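**Laundry bench, June, started 9:40 a.m.**

Second morning on the washer task. Gangadharan Chowdary wants a yes or no for Stirnby by the end of the month: can the machine do a load of laundry, basket to drum, with people only watching? My answer last month was no. Writing this down as we go so I can't soften it later.

Where we stand before today: 182 attempts logged since we moved over from the old bench. 69 of those I'd call clean, meaning the garment ended up all the way in the drum and no one stepped in. Prikness counts it differently. They give credit for a sleeve over the rim, and I've told them I won't put that number in our report.

Basket handling first.

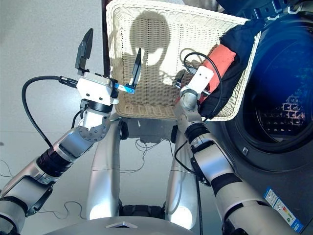 Lifting was never the part I doubted. A basket is a rigid box and we've been moving rigid boxes for years. What bothers me is what the clothes do in the meantime. The navy piece is hanging over the right rim on the washer side while the basket is tipped, and no part of the plan knows about that. At home you'd tuck it back in with a thumb and not remember doing it. Our planner has one object called "basket" and treats whatever is in it as part of the basket. Wrote the same complaint in the Pendwood notes and it's still open.

10:25. Switched to single garments, basket on the floor, both arms.
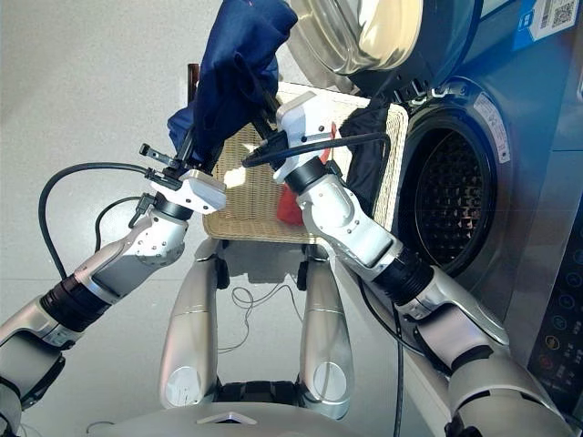 Cloth grasping is better than it was in spring, I'll give it that. The new finger pads from Gounder helped more than any of the software changes, which didn't make me popular at the stand-up. But a grasp isn't a load. Getting hold of a bunched shirt with two hands says nothing about whether you can feed it through a round opening without snagging it on the gasket, and that's where most of our failures sit. Second on the list is bringing up two items when you asked for one.

Also, everything is slow. I timed my nephew on the same chore at my sister's house and I'm not going to write his number next to ours.

11:10. Went through the wrist view with Gangadharan for the grasp scoring. 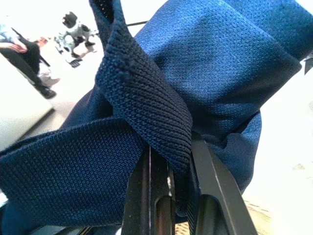

He likes going for trim (collars, cuffs, hems) where there is some, on the theory that ribbed knit gives the fingers more to bite on. Could be. My objection is that trim is easy to spot on the handful of garments we own and we've trained on all of them. Stirnby's customers will own other shirts. He says that's what the next round of data is for. We have nearly 700 garment clips now and he wants 3,000. I asked what the yes or no would be based on if the data isn't in yet and we left it there.

Agreed on one thing: score by garment, not by grasp. Three regrasps on one shirt have been going into the sheet as three successes. I want that fixed before anyone makes a chart of it.

Went back to basket holds after that, left gripper open, right one on the load.

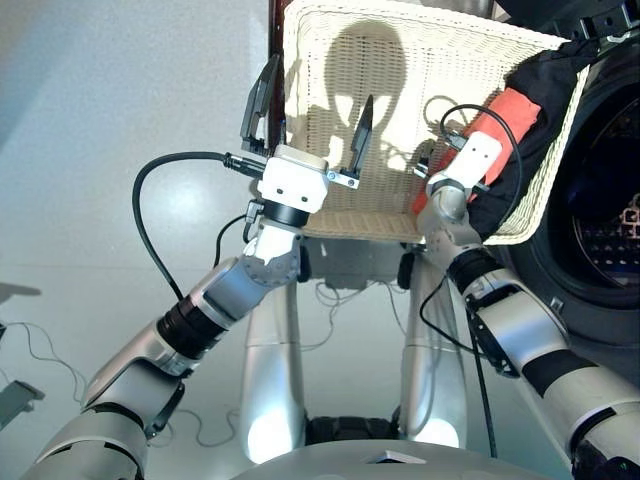
I keep hearing "why not just dump it in," mostly from people who haven't tried it with a front loader. The opening is narrower than the basket, so whatever doesn't go in goes on the floor, and then you have a floor-picking problem, which is a worse one. If we want dumping we should ask for a top loader and say so in the report. Otherwise one hand holds and the other one pulls, piece by piece, and we live with the cycle time.

Where I am at lunch: still no. Slightly less annoyed no than last month. It handles a basket, it can get hold of cloth, and I would not leave it alone with a load of my own clothes.

To do:

- Rescore the old attempts by garment (me)
- Add a check for anything hanging over the rim before the tilt (Gangadharan)
- Buy shirts none of us has touched. Different colors, different knits, at least one thing with a drawstring
- Ask Gounder how long the pads last before they go slick
- Send Prikness our definition of "clean" again, in writing this time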